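Keep the Bin Ugly
By Urszula Wasilewska
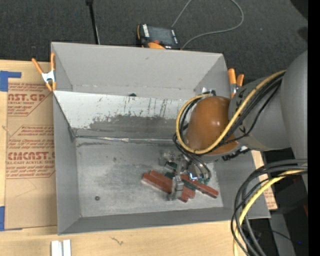 Every workroom I have been responsible for has had one open bin where the loose parts go, and every new manager has wanted to replace it. The usual proposal is a wall of small drawers with printed labels. We tried that at Pavarley. The cabinet had 68 drawers and cost us 2121 before delivery, and within a season people were leaving parts on top of it. Meanwhile a plain gray bin on a light wooden tabletop, with a scuffed bottom and a few reddish-brown bars lying in a cluster, does its job all day. Anyone can see what is in it from a standing position. You reach in and take a bar.

I am not against drawers. Small screws belong in them, and so does anything that comes in ten sizes that look alike. But a bar you can recognize by color from across the room does not need a label, and it does not need a lid.

Lucyna Kozłowski, who ran the Favstead shop before me, disagreed with most of this. Her view was that an open bin teaches people to drop things. She had a point. Leave one out long enough and it collects strays: a washer, a scrap of something green, a part from a job that closed in October. Her answer was to take the bins away. Mine is to empty them at four in the afternoon, put the strays where they go, and set the bin back in the same spot. It takes less time than arguing over whose washer it is.

The other complaint is about looks. Visitors see worn paint and scratches and assume the place is badly run. I would look at it the other way. A bin with its surface rubbed off has been used, and I worry more about the shiny ones – they tend to be in the wrong place, too deep, or too far from the work.

Sloping sides help. So does a wide opening, and a table at the right height. Those are worth spending money on. If the budget has 100 left in it at the end of the year, buy a second bin the same as the first, and leave the label maker in the cupboard.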